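September, folding bench – budget notes

Equipment request due before the afternoon call w/ Anika Tran. Second arm pair or better wrist cameras, can't have both. Ceiling is 118 hundred all in, shipping included.

Wrist view on the blue cotton one. Brand on the label readable, small print next to it isn't. Button fine.

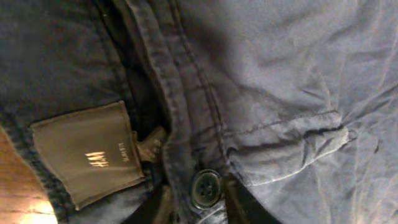
*wrist cam, blue garment, label + button*

So: sharper wrist cams go on the list. Gikier quote is 86 each, need 4. Tokarz wants 100 and won't say lead time. Ask again.

Also spare gripper fingers, cable guides – the loops over the wrists bug me – and a bin for the clothes at the right end of the table. 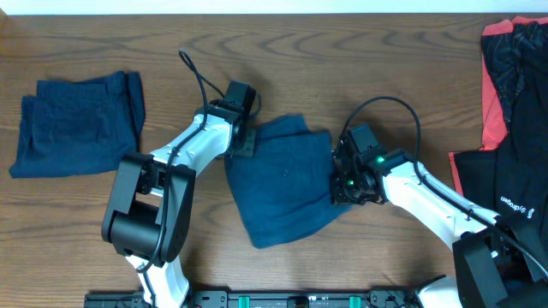

Photo: Prutside bench log

Both grippers on the navy piece, one folded navy already at left. Table width OK for two arms, would not squeze in a third. If Gindov approves the second pair it needs its own table and rail, add that to the line item. Prices to Anika tonite.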